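Sturnthorpe Fretted Instrument Makers
Minutes of the members' meeting, 27/02/2025

Present: Liya Tamiru (chair), Amândio Cardoso, Rocío Alvarado, Yevhen Hladun
Apologies: Tarık Eren

1. Previous minutes
Accepted with one correction. The neck blanks Rocío offered were maple, not mahogany.

2. Side bender
The heating blanket on the shared bender is scorching at the waist. Yevhen tested it on scrap walnut and got the same mark with two different timers. He thinks the thermostat probe has shifted. Amândio will open it up. Until then members should bend on the hot pipe.

3. Spruce order
The Rinavetti quote came to $1,893 for 20 top sets, shipping included. Rocío asked if they could be quartersawn throughout, as several in the last batch ran off at the edges. Liya will ask before paying. Agreed to go ahead if the price holds.

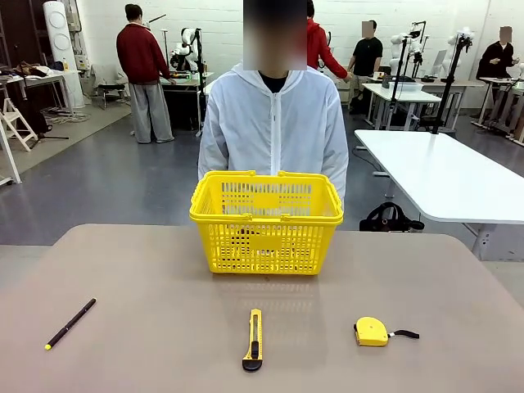 Yevhen wants two of the sets for tenor ukuleles and will pay for them at cost. Any sets left over go on the rack by the band saw – names on the end grain, in pencil.

4. Hendport show
Table is confirmed for May. Five instruments will go, including Amândio's archtop if the lacquer has cured. Tarık sent word that he can drive. Rocío asked for proper stands this time. Yevhen has some and will check the padding is safe on nitro finishes.

5. Fretwork class
Ejigu Music has asked for a repeat of the class on leveling and crowning. Liya is willing, but wants students to bring their own files. Left open until dates are known.

6. Other business
The humidifier filter needs changing. Amândio to do it.

Next meeting to be set by email.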